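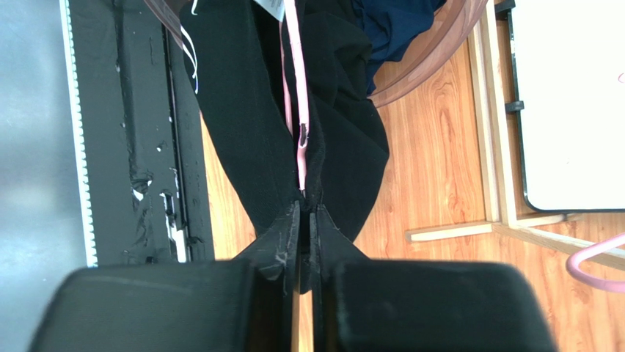 Fig. 1. Black garment on a pale pink hanger, tag at the top.

Tamdale short course, garment care, session 3: hanging and folding dark clothes

- hanger goes in from the neck on knits, never drag it through the hem
- look at where cloth bunches in Fig. 1. Creases run down into the gathered bit, smooth panel on the left hardly marked
- strings and loops: tuck inside before folding, they catch on the next hanger
- read the care tag FIRST. no tag = treat as delicate
- dark cotton, wash inside out, 30 or lower
- rail spacing in the Kismont room is tight, max 12 hangers per rail, 18 if all thin tops

Practical: bring one dark top and one hanger. Fold, hang, then swap with your neighbor and check for creases. Write-up is worth 70 marks, hand in by the end of Decemeber.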